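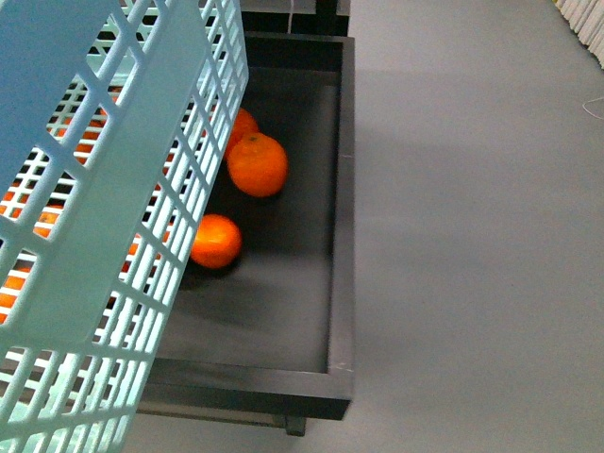
Call for participants: working group on test practice for produce transfer

Ridance is seeking members for a working group that will draft a code of good practice for robots moving loose fruit between containers. Applications close on November 5, 2020.

Background

Sites currently report transfer trials in different ways. Some count a fruit as moved when it leaves the basket, others when it comes to rest in the tray. Baskets are tipped at one site and emptied piece by piece at another, and the results are then set side by side. The draft code has 14 clauses covering container condition, starting position, drop height, permitted contact with the rim, handling of fruit left behind, and records of bruising.

What members do

Members read each draft, comment in writing, and run the trial procedure at their own site. The trial set is 276 transfers using oranges in an open slotted basket and a rigid tray. Worn or chipped containers may be used if their condition is recorded before the first run. Fruit that reaches the floor is logged as dropped and is not returned to the set.

Meetings are held online. One meeting in February will be held at Prutodbridge, with travel paid at standard class.

Who should apply

There are seven places. We would like to hear from operators, maintenance staff, safety assessors and packhouse supervisors. Experience of writing standards is not required. Two places are reserved for sites with fewer than 13 employees. Employees of Clunurby and Asfaw may apply but must declare the connection.

How to apply

Send one page setting out your role, the equipment at your site and any trial procedure now in use. Address it to Shobha Raju, Working Group Secretary, Ridance. Late applications will be held for the reserve list.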